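The Woman Who Reads Leases for Fun

Gobnait Ó Briain has an office above a bakery in Timcombe, and by ten in the morning the whole place smells like cinnamon. She says clients sign things faster when they're hungry, and that she tries to have them eat first.

She is a lease reader. She isn't a lawyer, and she'll tell you so before you've got your coat off. For a flat fee she goes through the rental contract for your shop, studio or storage unit and marks the parts that will ruin your November. She got into it after renting a unit from a landlord called Coughlan, whose contract made her responsible for "all weather."

"I thought it was a typo," she says. "I paid for a storm." 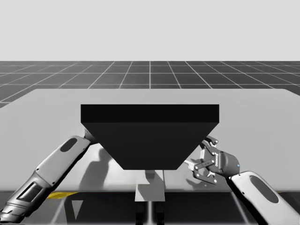 A black block above a light gray table.

That was 15 years ago, when she was selling secondhand lamps. The lamps went, and the lease stayed. She read it every night for a month, the way other people read thrillers, and by the end she had found enough in it to get most of her deposit back. A neighbor asked her to look at his. Then the neighbor's sister called, and then a man who wanted to open a gym over a funeral home.

"He was fine on the noise," she says. "It was the parking that got him."

Her copies are covered in pencil. Green means annoying, red means expensive, and a small drawing of a duck means she hasn't decided. The longest lease she has worked on ran to 400 pages, for a stall in the Trudivport market hall that was smaller than my bathroom. She remembers it with real affection.
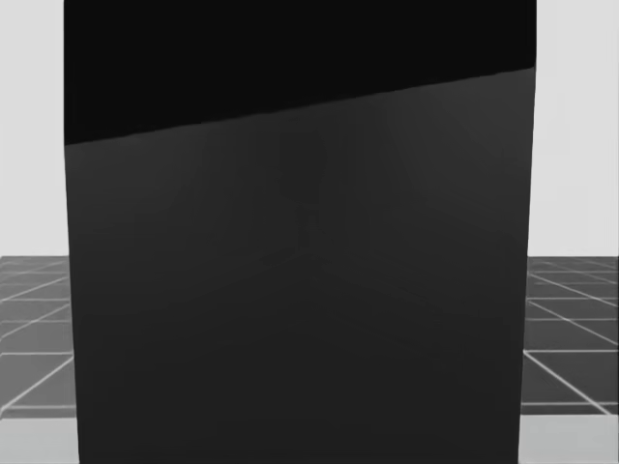

What she looks for first is the word "reasonable." In her experience it turns up wherever somebody couldn't face writing down a number. Reasonable wear, reasonable notice, reasonable access at any hour. She once asked a landlord what he thought reasonable notice was, and he said he'd usually honk.

Her other great enemy is the attached schedule, the one at the back that isn't attached. "People sign for it anyway," she says. "They're too polite to ask where it went."

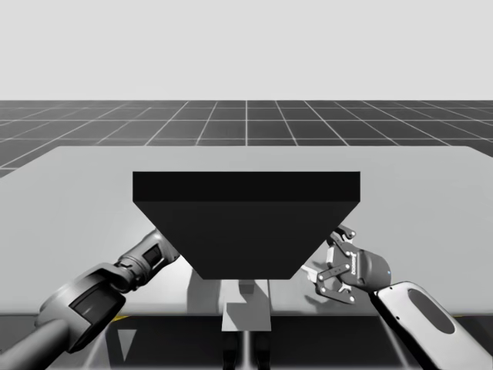 She charges about $300, and she won't haggle. She will, though, throw in a phone call to the landlord, which she plainly enjoys more than the reading. I sat through one. It lasted 26 minutes, and for most of it she said only "hm." By the end the other side had dropped a window-washing clause she hadn't brought up.

I asked whether she owned her own office. She doesn't. She rents it from the bakery downstairs, on one typed page with a jam stain on it.
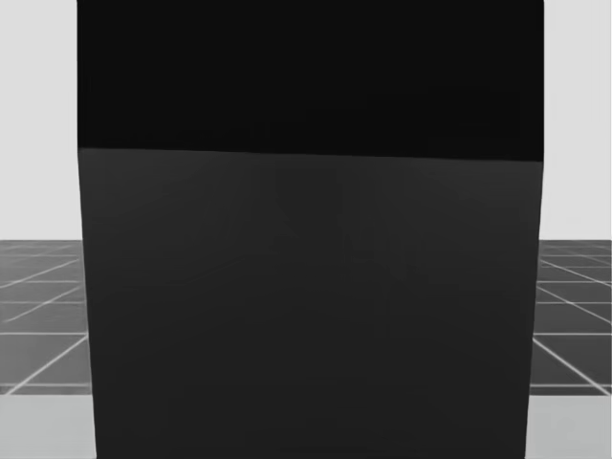 What should a first-time tenant check before signing?

"How you get out. Everybody reads the part about moving in, and that part's easy, they want you in. Find the page about leaving and read it twice, out loud if you live alone."

She went back to her pencils then, and drew a duck.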